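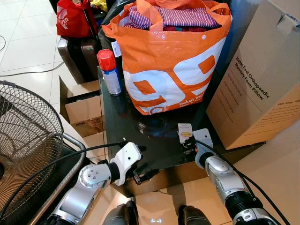

Figure 4.1 A full shopping bag of folded clothes beside a memory foam pillow box.

Chapter 4
What Goes in the Bag

I love a big woven bag! When I moved to Vernberg I owned one decent suitcase and a heap of these, and guess which I still use (the suitcase went to a cousin years ago). A bag like this swallows folded clothes right up to the rim, stripes and all, and you carry it by two handles. Boxes are fussier. They stack well, but they hold their shape whether you like it or not.

In this chapter we'll pack both kinds, starting with soft things. Grab some clothes and clear a table before you read on.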